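Tratadden's handling rules went up on their site in July, and I have been grumbling since. Rule 7 says a two-arm handover must be "demonstrated on a small metal part." Small how? Held by what? 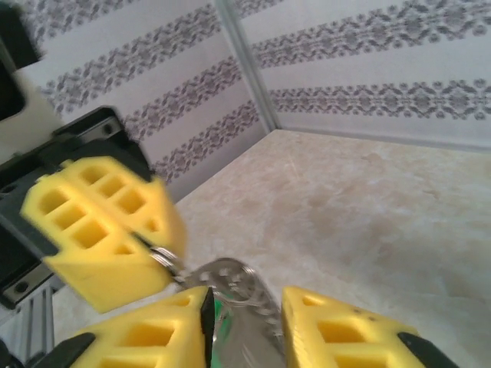

Metal strip between two yellow grippers.

Lærke Hafþórsson likes the rule and wants 200 passes before anyone signs. Fine, but a pass count is only as good as the definition of a pass. The draft never says when the first arm may let go. With both grippers at one metal strip, who has it? I'd write that down first - then argue over 200 or 40. 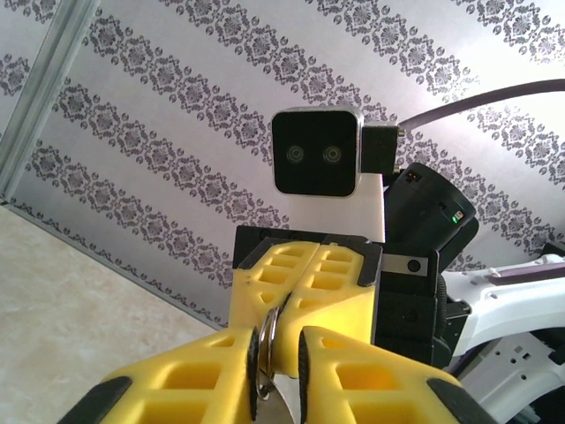 My other complaint is the word "secure," used all through Rule 7 and defined nowhere. Mikkel reads it as no slip, Tove as no drop. Give two closed fingers with their tips meeting at a ring to both of them and you'd get two scores. I've sent my comments in and expect a polite form letter.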